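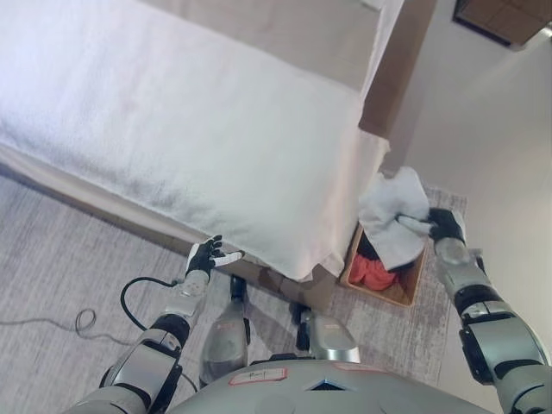

Section 2. Setting Up a Bedroom Pickup Task

4 min read

Household robots can handle a few bedroom chores today, with limits you should know before you start. Dalosari runs one chore at a time, and pickup is the one most owners try first. It covers moving loose towels and clothing between a bed and an open container on the floor. Use a container with low sides, like the shallow wooden one at the foot of the bed, so the hand can close on a crumpled towel from above. Cloth has no fixed shape, and the robot will still drop or miss some pieces. Making the bed is not supported in this release.

Before you begin

1. Pull the bed cover flat and let it hang over the side.
2. Set the container on the floor near a foot corner of the bed.
3. Route any cable away from the robot's feet -- a loop on a rug can catch an ankle.
4. Keep children and pets out of the room until the task ends.

CAUTION: Do not reach between the hands and the bed while the robot is powered. Press Stop first.

Teaching the task

5. Open Jallness on your tablet and select Chores > Pickup.
6. Stand the robot at the bedside and tap Set Home.
7. Tap the bed outline, then the container outline. If the two overlap, move the container and repeat this step.
8. Place one cloth and tap Trial. Watch the whole trial.
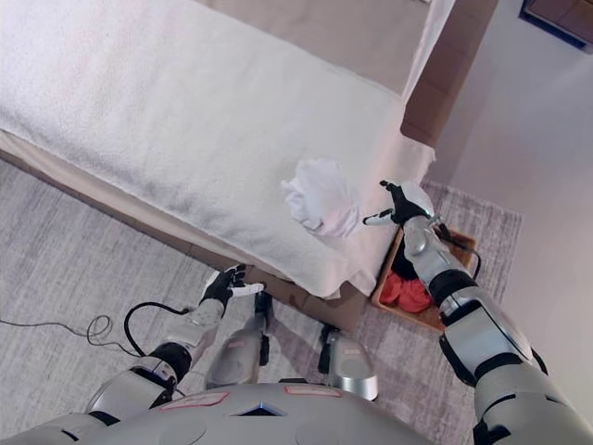

Words: Yee-man Huang | Checked by: Yuk-lan Hsieh

NOTE: White cloth on a white blanket is hard to pick out. If the robot stops beside the cloth with error 139, bunch the cloth up so it casts a shadow, or turn on a lamp. Red and dark items give less trouble.

9. Run 12 trials before you leave the task on a schedule. The log is under Chores > History.
10. If a hand closes on the blanket as well as the cloth, press Stop, free the fabric by hand and lower the grip setting one level.

Folding

Folding is a separate trial feature called Mok. It works on small towels laid flat and is slower than doing the job yourself. Leave it off during pickup.

Service

Have the finger joints checked after 2,575 grips or every March, whichever comes first. Contact Braststead for an appointment and bring the charging lead.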